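Where does "a closed window counts as a wall" come from?

My aunt used to say "a closed window counts as a wall" whenever one of us complained about being left out of something. I assumed she made it up. Then in June I heard a stranger say it on the bus, so I went looking.

The oldest printed copy I have found is in a booklet of household sayings by Fares Srour, put out by a small press called Handine. It ran to 300 copies. The saying is number 39 in the list, with no source given. A later reprint from Erell changes "counts as" to "is only," and I think that version is weaker.

I searched 400 pages of the Fluswood newsletter archive and got one hit, a reader's letter signed Qaisi that credits "an old song." I have not found the song.

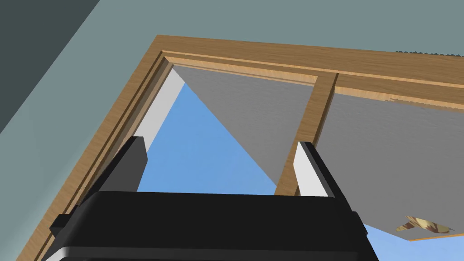

A wooden window in a gray-blue wall.

If you know the song, or heard the line before the booklet came out, leave a comment. I still have the second half of the archive to read.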